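Style & Closet > Outfit Help > Cardigans and Layers
Search the boards Go

skerk_dewanti
Okay, I caved and got the Zunov cardigan in blush and I am obsessed with it!! But what do I put under it? I have a dinner in two weeks and everything in my closet looks wrong.

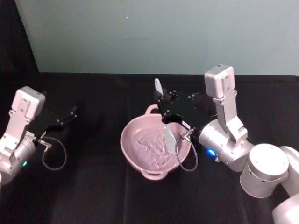
zdzislaw_k
Blush is so much easier than people think, I wear it all fall. Charcoal or black underneath and you're done, and keep the jewelry tiny. It's the same idea as that pink bowl on the black cloth, the dark makes the pink look like you meant it. I'd go black tee, black jeans, (maybe a little gold hoop?) and go eat!

endang_m
Gotta disagree, sorry! All black under blush washes me right out. Cream cami, every time. I paid $74 for mine and I refuse to wear it like a bathrobe over a tee lol

skerk_dewanti
Ooh, I do have a cream cami. It's kind of thin though.
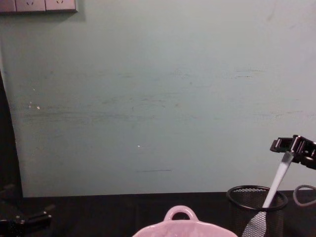 faizal_o
Does the Zunov one pill if you wear it with a crossbody?
endang_m
Mine pilled a little under the strap after about 2 months, but a sweater comb took it right off. Wash it inside out in cold water and lay it flat.

zdzislaw_k
Still voting black. Cream and blush together is a baby shower, I said what I said.

endang_m
Rude, I love a baby shower

skerk_dewanti
Trying both tonight, will report back!

We use cookies to remember your login and preferences. Accept Manage settings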